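3.2 Planning the equipment budget

When we sat down in April to plan what we would buy, we were tempted, as I suspect most small labs are, to put nearly all of the money into the arm and worry about the rest later. Reijo Kettunen kindly talked us out of it. We set aside 70 percent for the arm and its gripper, and kept what was left for fixtures, spare fingers, and the everyday objects the robot would have to handle (Figure 3).

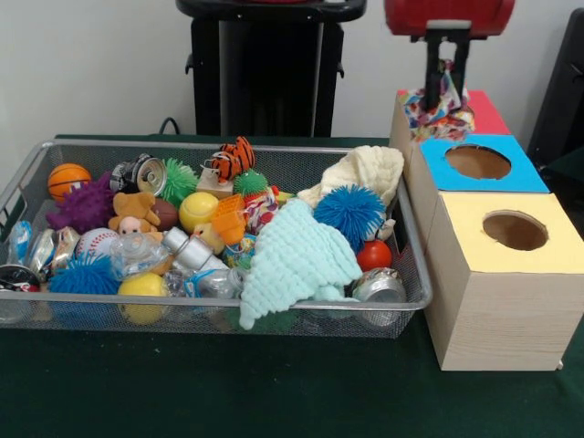

Figure 3. Sorting workspace with a wire mesh basket of mixed objects, boxes with colored tops, and the gripper holding a patterned cloth.

Soft items deserve their own line in the budget, and we would gladly have given them a bigger one. We had planned for 100 objects and ended up ordering 130, mostly because cloths and plush toys wear out faster than we had hoped. Kozma and Litero both quoted us for replacement fingers, and we went with Litero for the shorter wait.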